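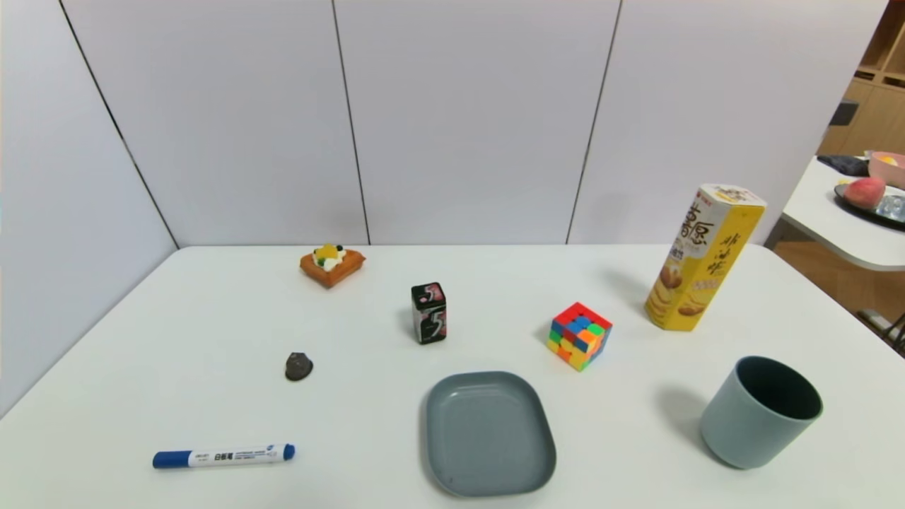 So the Mabula numbers are finally in, and I've been grinning at a spreadsheet all morning!

Quick recap for anyone who missed my May post: Musyoka and I wanted to know if a policy trained on messy tabletops would pick better when it gets a wrist view as well as the head view. Same objects, same table, same instructions ("pick up the marker" and so on). We ran 547 trials with both views and the head-only version got exactly as many, which ate my whole fall.

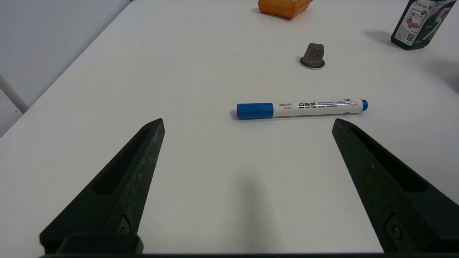
Culdale Robot Notes, no. 8

The marker is my favorite test object. It's long and skinny, it's lying flat, and from the head view a small error in angle is really hard to spot. Up close, with the fingertips just below it, the policy has a lot more to go on. Head-only missed 269 picks (ouch). I'll post the two-view count once Houshang Ghorbani has rechecked the labels, but it's a good bit lower.

Stuff I'm still not happy with: the stone. Both versions go for it at odd angles, and I don't know if that's the dark color or the lumpy shape. Musyoka bets on color. I say shape, and there's a lunch riding on it.

Next up is swapping the layouts between trials more often.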